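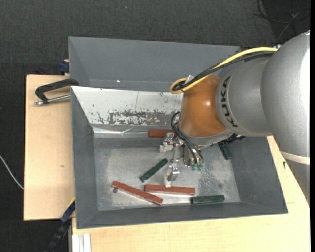 Slide 1. Hi everybody, thanks for coming back in after coffee. I'm going to talk about house rules for bin picking cells. I mean the boring stuff that goes on a laminated sheet by the door, and I love the boring stuff, so bear with me!

Say hello to Igor Piątek if he's made it into the room (he wrote the first version of our sheet at Makport, and I've been scribbling on it ever since).

Slide 2. Start with the bin. Clamp it. A bin that creeps a little every time the gripper touches a wall will give you a week of bad picks, and everyone will blame the vision software. We blamed the vision software. Our rule now is clamp first, then teach, and if a clamp gets moved you go back and check the bin position before you run anything at speed. Write it in the log, too, with your initials.

And keep the clamp handles inside your collision model. People model the bin beautifully and then forget there's a handle sticking out the side of it.

Slide 3. Cables and hoses. Point at the yellow one, it's easy to see from the back row. The loop over the wrist has to be there so the joint can turn, but how big is a judgment call, and I don't like judgment calls at two in the afternoon on a busy shift. So we run the wrist through its full working range at slow speed and watch the loop the whole way – eyes on the cable, hand on the enable switch. Do it again after any tool change. At Mallitz they do this every morning, which I think is a bit much, but their cables do look great.

Slide 4. Mixed parts. Red bars and green bars in one bin, lying every which way. A bar flat in the middle is easy. The ones I worry about are up against a wall or standing at an angle near one, where the tooling has to go down beside sheet metal. Our rule is that the planner may skip a part but may never squeeze past its wall clearance. If it skips 5 times in a row it stops and calls a person. (Ask the room: who has a skip limit? Who knows what it is without looking?)

Slide 5. Stopping and reaching in. Nobody's hand goes in the bin with the arm over it. Stop, park the arm, lock it out, then reach. I know it takes about 40 seconds and I know you're in a hurry.

Slide 6. Numbers from the Godinho trial, keep this short. 787 picks logged, 4 stops that needed a person. All 4 got written up properly and I'm prouder of that than of the picks.

If there's time, tell the Stunov story with the zip tie. If not, go straight to questions, and remind them the sheet is on the table by the door – take one, cross things out, send it back to me.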